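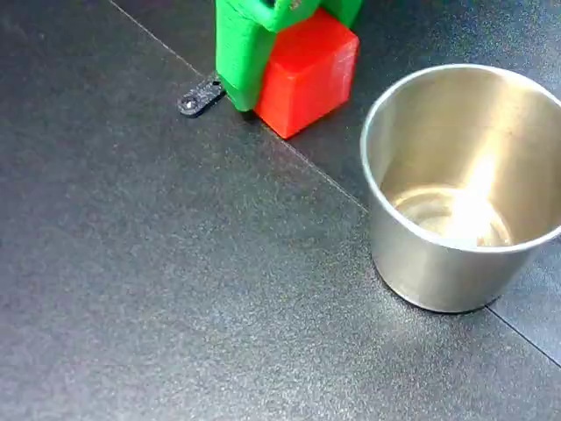 El cubo rojo sobre la mesa oscura.

Abro hilo pequeño sobre mi mesa de trabajo en Marnstead. Perdonad mi español, todavía lo estoy aprendiendo.

Durante 2 años he trabajado sobre una tabla blanca y me cansaba mucho los ojos. En septiembre cambié todo a gris oscuro. Las piezas de color se encuentran enseguida.
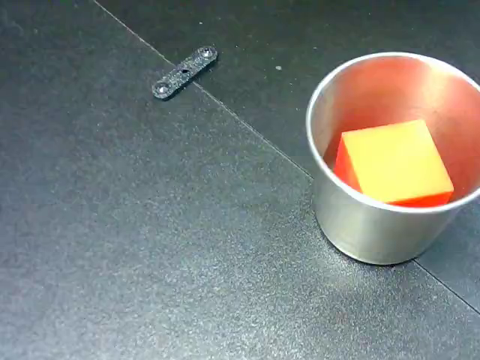
El polvo se nota más, eso sí. Yo paso un trapo a las 21 h, antes de apagar la luz, y por la mañana otra vez si hace falta.

Para las piezas pequeñas probé las cajas de Midura, pero las tapas se me rompían. Ahora prefiero recipientes sin tapa.
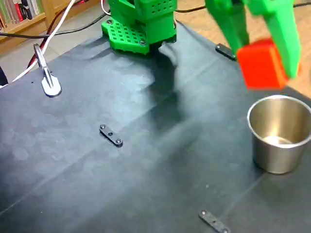 Lo de la tela me lo preguntasteis varios. La compré en Enow y me costó 44. Mi consejo es guardarla enrollada: si la dobláis, quedan líneas finas en diagonal como las de mi mesa, y todavía no sé quitarlas. El vaso de acero me gusta mucho, porque se ve el fondo sin levantarlo.

Si alguien sabe planchar una tela así sin estropearla, le leo con mucho interés.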